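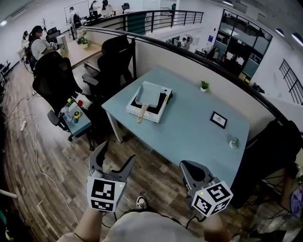 NENDHOLM, 11 April 2022

Anouk Coppens
Search posts, people, tags
Print | E-mail

1/ Notes on the small cooking table, as promised to the people at Ullport who are fitting out something similar. Office floor, one table, one induction cooker, no plumbing. Most of this is layout and cable.

2/ Table first. Light blue top, rectangular, light-colored metal legs. We ordered it through Barkcombe under item 2743 and it took until the second delivery to get the right feet. If you order the same one, check the feet before you sign. The wrong set screws in fine and then rocks.

3/ The cooker lives at the far left corner. White housing, black cooking surface. I tried it in the middle of the table for a week in November and gave up on it. In the middle you lose the clear area on both sides and end up with two strips too narrow for a cutting board. In the corner you keep one usable block to the right.

4/ Pan is square, light blue, pale wooden handle. Square pans on induction get argued about a lot. The coil is round, so the corners of the pan run cooler. For eggs and reheating I don't care. For anything that needs an even brown, use a round one. A square pan does let you fold an omelet without trimming it.

5/ Handle direction. In the photo it points out to the left and runs past the front edge of the cooker. I would now turn it to the right, over the table. The left end is where people roll past on chairs. This is the cheapest fix in the whole thread and I have to redo it every few days.

2 shares | 11 comments

6/ Clearances. I hold 300 mm between the cooker and anything that burns or melts. The small potted plant is at the far edge, and it only gets to stay on the table as long as it respects that number. Same rule for paper towels, which tend to creep in toward the pan over a morning.

7/ Glass cup: near right corner, diagonal from the cooker. It's a small clear one with a white base. I know a cup near a corner looks like a mistake. My reasoning was that liquids and electronics should be as far apart as the table allows. The correct version is the same corner but a hand's width further in. Will move.

8/ The little black picture frame with the faint sketch in it has no technical role. It belongs on a wall. Until there is a hook it gets put down on the table, takes up space, and picks up oil. If you have a frame like this in a cooking area, wipe the glazing with a barely damp cloth and do it from the center out, so nothing runs in behind the edge.

9/ Cables. Weakest part of the layout. White cables on the floor along the left side, with the power strip down among them, on brown wood-grain planks. White on brown is at least easy to see. It is still a trip line and a thing for casters to chew.

10/ What I want there:
- cooker on its own wall outlet, never on a strip
- strip lifted off the floor, screwed to the underside of the table
- everything else in one flat floor channel, run along the partition
- slack coiled at the table end, so it can be moved for cleaning without unplugging anything

Bhat quoted me for the channel. The lead time is longer than the job.

11/ A word on the first item in that list. An induction cooker at full power is a heavy, steady load. Read the rating on the strip, read the rating on the cooker, and compare. People skip this because the strip came with the desk and has always been fine with a laptop on it. A laptop is a small load.

12/ Chairs. Black mesh office chairs to the left, the farther one tucked against the partition. Mesh is wrong for a cooking corner. It holds smells, and fine grease gets into the weave, where a cloth can't reach it. Warm water, a drop of dish soap, soft brush, then let it air overnight. Longer term I'd swap in plain stools with a wipeable seat.

13/ The rest of the room, overhead side.
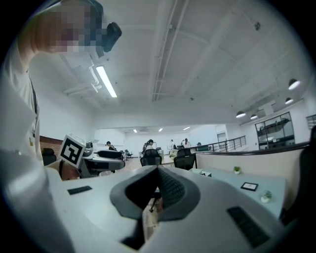 White ceiling and beam, light fixture at left, brick-textured wall behind.

2743 views | Share | E-mail this post

14/ Lighting is fluorescent. Adequate for desks, flat for cooking. You can't judge the color of onions under it with any confidence. A clamp lamp with a warm bulb, fixed to the table edge on the side away from the cooker, would sort that out. Keep its cord out of the cooker's corner.

15/ Steam and smoke. No hood at the table, so I keep to low and medium settings and cook nothing that spits. Before you cook under any office ceiling, find out where the nearest smoke detector is and what type it is. Ask building management, get it in writing. An optical detector will react to plain steam if there's enough of it.

16/ The brick-textured wall looks good and collects dust in the joints. Vacuum with the brush head, top to bottom. If you put a table against a wall like that, leave a gap wide enough for the brush.

17/ White desk: stays a desk. Every time food migrates over to it, something sticky gets left behind. One table for cooking, and food is eaten there too.

18/ Open items on my side: pan handle, cup, hook for the frame, floor channel, separate outlet. Ullport, if your table has arrived, send me the leg spacing and I'll check whether the same strip mount fits.

11 comments | Print | E-mail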